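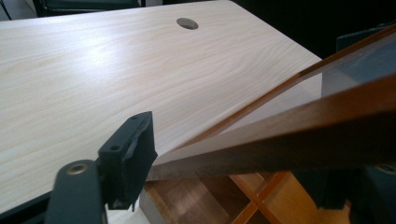 Hand-held gripper at the table, with the brown wooden frame on the right.

Plusthorpe Robotics Club: Frequently Asked Questions

Do I need to know anything about robots before I join?

No. You need to be able to turn up, sit on a chair and hold something without dropping it. We can help with the third one. A fair share of our members joined thinking "gripper" was a kind of shoe.

So what do we do all evening?

This term it is the Harries project. Members pick up household things with a hand-held gripper, move them, put them down again and save the recording. Later we use the recordings to teach a small arm to do the same jobs, slowly and with less complaining. The rest of the evening is spent looking for the right screwdriver.

Is it a club or a class?

The first hour is a class, with a whiteboard. After that it is a club, with biscuits. If you only want the biscuits, please at least look at the whiteboard on your way past.

How long before I'm any good with the gripper?

Most people manage a sponge on their first evening. Long, stiff things are harder, and anything with a see-through pane in it should wait until you have stopped bumping into the table. You need 100 saved recordings before you can enter the Ustmont competition. Dropped items don't count, however gracefully they were dropped.

What is the Ustmont competition?

A day in December when clubs bring their arms to a sports hall and set them the same tasks. We came second in the tidying round last year. There were 2 entries. We have kept the certificate anyway and it is on the wall by the kettle.

The pads on my gripper look worn. Is that my fault?

Probably not. Pads live a hard life. A scuffed one is fine to carry on with, but if it has started to slip, put it in the Wolitz tin and take a fresh one. The Wolitz tin is the blue biscuit tin marked WOLITZ. The original Wolitz was a robot that fell down the stairs, and the tin holds what we could find.

Can I bring things from home to pick up?

Yes please – we are all very tired of the sponge. Nothing sharp, nothing alive, nothing your mum will want back by teatime. Ask before bringing glass.

What does it cost?

£42 a term, which covers parts, pads and use of the club laptops. Your first evening is free. If the fee is a problem, have a quiet word with whoever is running the session and we will sort something out.

Will there be a lot of coding?

Some. You can avoid it for a few weeks by volunteering to label recordings, but sooner or later somebody will hand you a laptop.

Can parents stay?

They can, and several do. Please note that parents who stay for more than two sessions get given a gripper.

How do I sign up?

Fill in the form at the front desk or send us a message through the contact page. Doors open at 6.30pm. Long hair tied back, sleeves rolled up, drinks on the windowsill and well away from the laptops.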